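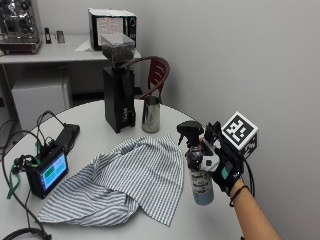

Grinder and Table Care: Your Questions

These are the things people ask us most often at Zodenley, usually over the counter while the beans are being weighed. If yours isn't among them, write to Archana Tomar and she'll get back to you, generally before noon.

How often should I clean my grinder?
Wipe the outside whenever you wipe the table. The hopper is another matter – dark roasts leave an oily film on clear plastic, and it creeps up on you, so we like to empty ours and wash it every couple of weeks (by hand, with mild soap, and dried all the way through before any beans go back in).

Can I spray cleaner straight onto it?
Please don't! Unplug the grinder, spray a little onto a cloth well away from the beans, and wipe with that. Go gently near the chute, where damp grounds set into a paste that is a real chore to pick out.

Which cloth do you recommend?
Any old cotton kitchen towel will do nicely. We're fond of the thin striped kind, washed so many times it has gone soft, and we keep one for the coffee table only so it never meets the frying pan.

My white tabletop has brown rings. Are they there for good?
Probably not. Lay a warm, damp towel over them for a few minutes, then wipe in circles with a bit of baking soda. Try a small spot near the edge first if you aren't sure of the finish.

How do I look after a stainless steel cup?
Warm water and a soft sponge, following the brushed lines if it has them, and no steel wool.

How many beans should I leave in the hopper?
Only what you'll drink in a day or two. We grind around 40 grams each morning at home and leave the rest in the bag, rolled down tight in a cupboard.

Do you sell replacement hoppers?
We do for most grinders bought from us. Bring the model number from the label, or send it to Archana with your order number.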